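Ticket 3764
Subject: Dehumidifier in timber store stops overnight, no fault light
Site: Rarham workshop, ground floor store
Unit: Cornach wall-mounted, with drain hose
Opened by: Merja Halonen
Opened: November 10, 2024
Priority: Normal
Status: Closed

Original report

The dehumidifier in the timber store runs all day without trouble. When we open up in the morning it is off. The display is lit and shows the room humidity, but the fan is not turning and the compressor is silent. There is no fault light. If I press the power button twice it starts again and runs normally until the next night.

It started in October. I can't give a better date than that. We only noticed when the hardwood shelves began to feel damp in the mornings and a stack of sawn blanks picked up some cup on the top layer.

Settings: target humidity 45 percent, fan on low, timer off. The drain hose goes through the wall to the outside gully. The tank is fitted but should be empty, as the hose bypasses it.

Things I have tried:
Cleaned the filter. It was dusty but not blocked.
Moved the plug from the extension lead to the wall socket.
Turned the unit off at the wall for 30 minutes and turned it back on.
None of these made any difference.

Reply from support

Thanks for the clear report. A lit display with no fan and no fault light usually means the unit thinks it has reached its target, or it is waiting on the timer. It can also mean the tank float is sitting high, although on most units that brings up the tank light.

Please send us the following:
The humidity reading on the display when you find it stopped.
A second reading from a separate meter, placed well away from the unit.
The room temperature overnight, if you have any way of recording it.
The firmware number. Hold the fan button until the display changes.

Leave the settings as they are for now.

Update from Merja Halonen

Display reading this morning with the unit stopped: 44 percent.
Sergate meter on the far shelf: 61 percent.
Firmware: 21.

The Sergate meter is the kind that logs, so I now have the overnight temperature too. The store goes down to 6 degrees Celsius before dawn. The heating for that side of the building goes off when we lock up. It has always been that way, and last winter the dehumidifier coped with it.

I put the Sergate meter right next to the unit afterward. It read 58 there, so the difference between the two is not just down to where they were in the room.

Reply from support

That is useful. A 44 on the display against a 58 beside it is much too far apart. The unit is stopping at night on the strength of its own reading, which is wrong. Pressing power twice makes it run a startup cycle whatever the humidity, so it appears to be cured. During the day the room is warmer and the sensor may be reading closer to the truth.

Two likely causes. The first is a dirty sensor. It sits behind the small grille on the left side, separate from the main filter, and fine dust gets into it. The second is the sensor offset, which can be changed in the service menu. If someone has been in there, the display could be reading low.

Please unplug the unit, take off the left grille (two screws) and look at the sensor. It is a white square with a mesh face. Brush it with a soft, dry brush. Do not use compressed air or any kind of solvent. Put the grille back, plug in and compare the two readings after an hour.

Update from Merja Halonen

The mesh was caked. Very fine pale dust, the sort that comes off the drum sander next door. It came away with a paintbrush. The door between the two rooms has been wedged open since we rearranged the racking, so I expect that is where it came from. I have taken the wedge away.

After an hour: display 52, Sergate 55. After lunch they were 51 and 53.

I checked the service menu as well. The offset is zero, so I left it alone.

Update from Merja Halonen

It ran through the night. Both meters were within two points of each other at opening time and the log shows a steady line with no climb before dawn. The shelves are dry to the touch.

The blanks that cupped are being left in stick to see if they come back. The figured maple was stored flat and hasn't suffered, and we will carry on using it.
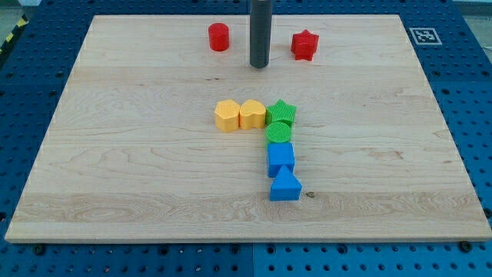

Should the dehumidifier be left on continuous mode overnight during the cold months?

Leave it on the 45 percent target. Continuous mode ignores the sensor and will keep pulling moisture out of the room well past the point you want, and boards that dry too fast can check at the ends. It also makes the coil ice up more often in a cold room. If the humidity starts to climb overnight again, check the sensor mesh before changing the mode.

Reply from support

Glad it is holding. A few notes for the winter:

At 6 degrees the unit will spend part of each hour defrosting. The fan may run with the compressor off during that time. It is normal and does not need reporting.

Check where the drain hose leaves the wall. If the outside end freezes, water will back up into the tank and the unit will stop, this time with the tank light on.

Brush the sensor whenever you clean the filter. With a sander in the next room, monthly would be sensible.

I have passed the sensor dust problem to McGrath, who look after the installation manual, and asked them to put the grille in the cleaning section. At present it is only mentioned under spare parts.

Update from Merja Halonen

Hose checked. It had a sag in it outside, so I clipped it to the wall with a steady fall to the gully. Sensor brushing has been added to the sheet on the store door. Please close.

Resolution: Humidity sensor blocked by sanding dust. Cleaned by customer. No parts supplied.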